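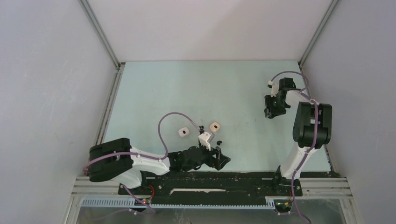
Zillberg is hiring three part-time bench assistants to sort, check and pack small game pieces at our Drelby workshop. The work is done by hand, standing or seated, and most of it involves pieces you can pick up between two fingers. Think of small white cubes with a black spot on the top face, like the two lying on the blue-green work surface, and you have a good idea of the size of thing you would be looking at all day. Some customers order plain pieces, some order marked ones, and some send us their own stock to be sorted by face color and repacked.

Position: Bench Assistant, Small Pieces (part-time)
Location: Zillberg, Drelby workshop, second floor, elevator available
Reports to: Bench lead
Openings: 3

What you will do

Sort loose pieces by size, color and marking.
Check faces for missing spots, smeared spots, chips and off-color sides, and set rejects in the reject tray.
Count pieces into bags and boxes. A full stock box holds 1,000.
Fill in the batch card for each box and sign it.
Wipe down your work surface at the end of each batch so stray pieces don't end up in the next order.
Help unpack returns when they come in. The last Lindgren return was 1,587 pieces and all of them had to be looked at.

What we are looking for

You should be able to do close work for a couple of hours at a stretch, with breaks. Glasses or a magnifier are fine, and we have bench magnifiers you can use. You need to tell similar light shades apart, such as white and pale tan, so there is a short color sorting exercise at the interview. You should be able to read and fill in a batch card in English and lift a packed box from the bench to a cart.

Previous packing or inspection work is useful but not required. People have come to this job from sewing, food packing, libraries and retail. If you have never done bench work, say so in your application and we will plan your first week accordingly.

Hours and training

Shifts start at 9 a.m. and finish in the early afternoon. You can ask for mornings that suit you, but everyone works Wednesday, when the weekly orders go out. Training is paid. You will start on the Pula line, which has larger pieces and fewer markings, and move to the smaller cubes once the bench lead is satisfied with your batch cards.

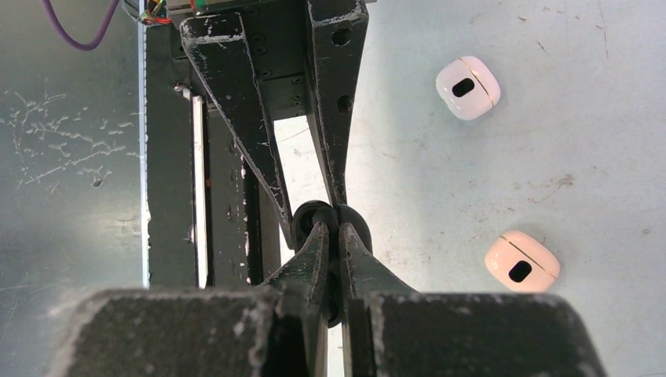 Do I need to bring my own tools?
Everything used at the bench is supplied, including tweezers, trays, gloves and a magnifier. You may bring your own tweezers if you prefer them, as long as the tips are blunt and the bench lead has seen them first.

Clothing is up to you within reason. Wear closed shoes, tie back long hair, and leave bracelets and loose sleeves at home. Lockers are provided, and there is a lunch room with a microwave and refrigerator.

How to apply

Send a resume or a short letter to the Zillberg front office in Drelby, by mail or in person. Include the mornings you can work, when you could start, and a phone number where we can reach you. Interviews will be held in September. Each one takes under an hour, including the sorting exercise and a walk through the workshop.

Please mark your envelope "Bench Assistant."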